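The Last Ferry to Fasska

posted late, will fix spelling tomorrow

She missed the 9 o'clock. Ran the whole length of the pier with her bag banging on her hip and the ramp was already up. The deckhand looked at her, shrugged. Gone.

So. Bindeck at night, in November. One bench, one vending machine, a ticket window with the blind down. Rain coming in sideways off the water.

She had 21 dollars and a phone on its last bar. And the book, in the bag, wrapped in a bread sack so it wouldn't get wet. Her father's book. He'd carried it on the boats for years and never once got to the end. Said he was saving it.

Call the hospital? She called. Rang and rang. Then a woman, tired, saying he was sleeping, saying visitors after ten in the morning, saying is there a message.

No message. Well — tell him I'm in Bindeck. Tell him I missed the boat.

The woman said she would. Maybe she wrote it down.

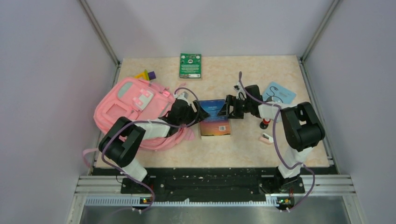

An old man came out of the freight shed around midnight with a flashlight and a thermos. Didn't ask what she was doing there. Poured her the lid full of coffee, too sweet, and stood looking at the water as if it owed him money.

You going over?

Trying to.

Pangaribuan goes at 2, he said. Freight. Not supposed to take people.

How much?

He thought about it. Five hundred, he said, then he saw her face and laughed, a big wet cough of a laugh. Kidding. Sit by the engine and dont touch anything.

She sat by the engine. Crates of onions, a motorcycle under a tarp, somebody's washing machine going to Trakden with a name painted on the side. The whole boat shook. It smelled like diesel and wet rope, like his coat in the hall when she was six and he'd come in at some terrible hour and she'd get up anyway, stand there in her socks. He'd say go back to bed. Then he'd tell her where he'd been.

She took the book out. Opened it where the ticket stub was, more than halfway, and read a page by the little bulb over the ladder. Read it again out loud, to hear how it would go. Her voice was no good against the engine. Louder, then. A deckhand put his head down the ladder, listened for a minute, went away.

They stopped at Trakden. Washing machine off, two goats on. Nobody spoke. The goats looked at her and she read to the goats.

Gray light by the time she saw Fasska, the crane first and then teh church, and the hospital up on the hill with half it's windows lit. Too early. Hours too early — they'd make her wait in the hall.

She put the stub back in at the same page, his page, and went up on deck to be first off.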